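Home | Issues | Authors | Submit | Contact
Print this article | E-mail this article

3.2 Setting and materials

Textile sorting was observed in one room of the Wirnatcombe site, rented for the July block and kept on afterward for the remaining sessions. White walls, woven matting in a pink and beige basket-weave pattern, no shelving in the first weeks. Cloths came from two suppliers, Jisar (plain cottons, mostly small) and Kermani (mixed household linen, secondhand). About what one would expect from mixed stock - odd sizes, hems gone, some pieces washed so often that the weight printed on the invoice meant nothing. We reweighed everything.

Total stock 2000 pieces. Of these 700 were set aside as too small to need folding and went straight to the rag count, which is reported separately in Section 5. A further 50 were held back for the practice round and never scored. The rest were mixed by color before each session so that no one batch was all green or all white. Color was not a sorting criterion but people sort by it anyway, see the pilot.

3.3 Handling

Three kinds of handling were coded: gather, stretch, drape. Gather is any hold that bunches the cloth so that no edge is lying straight. Stretch means a corner or edge held out with the cloth pulled away from it. Drape is cloth left hanging over something, whether or not anyone comes back for it. The codes are not exclusive and one session can hold all three with different pieces. Coders worked from stills first and then from the written log, which was a mistake in hindsight as the log is much quicker to read.

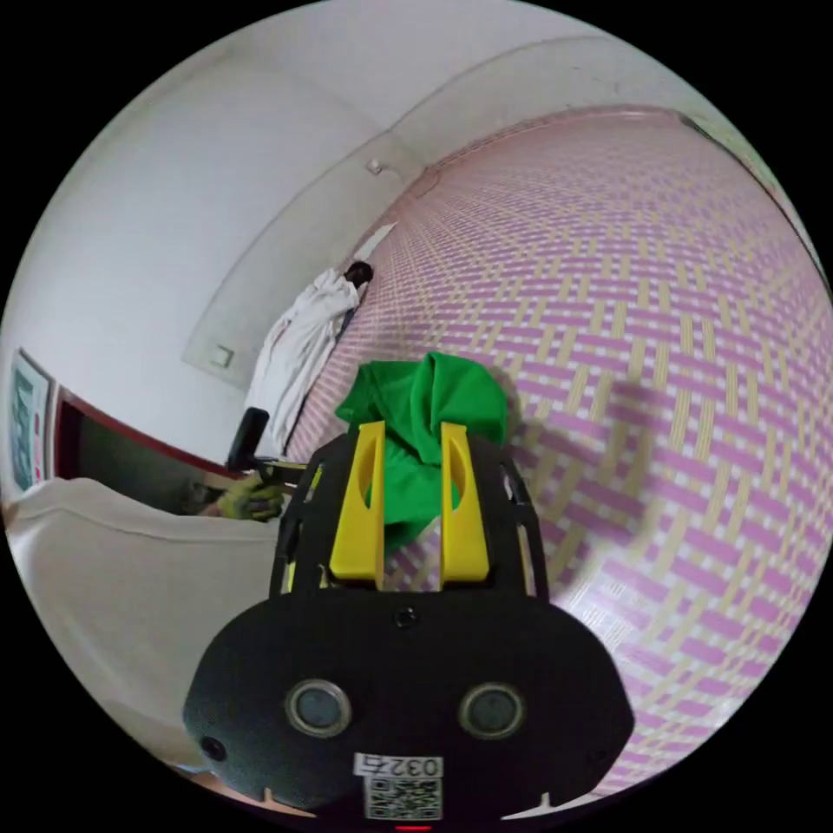
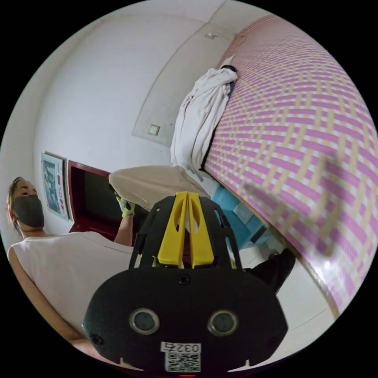
Figure 4. Cloth handling on the Wirnatcombe matting. First picture: green cloth, gather. Second picture: beige cloth held by a corner, stretch; white cloth, drape.

Gather was the hardest code to agree on. A cloth held in the middle will always fold somewhere, and the first version of the sheet had coders deciding how many folds made a bunch. Dropped that. In the second version any peak of cloth above the hold was enough, and agreement went up at once, although thin cottons still caused arguements. Stretch gave no trouble except with fitted sheets, which have no honest corner, and these were taken out of the Kermani lot before scoring.

Drape needs a note. We had planned to treat hanging cloth as unfinished work, following the Wivance sheet, where anything not flat and stacked counts against the session. But hanging is also how people park a piece while they deal with the next one, and scoring it as a failure made the careful sorters look slow. So drape is reported as its own column in Table 2 and does not enter the total.

Glove use was left to the sorter. Gloves make thin hems harder to find and we thought this would show up in the stretch times, it did not, or not at this sample size. Weighing was done at the door, on a bench scale, last calibrated 22/09/2019. Pieces over 900 g were folded but not timed becuase they need two people. The full coding sheet is in Appendix B, with the older wording kept in the right hand column for anyone comparing against the pilot.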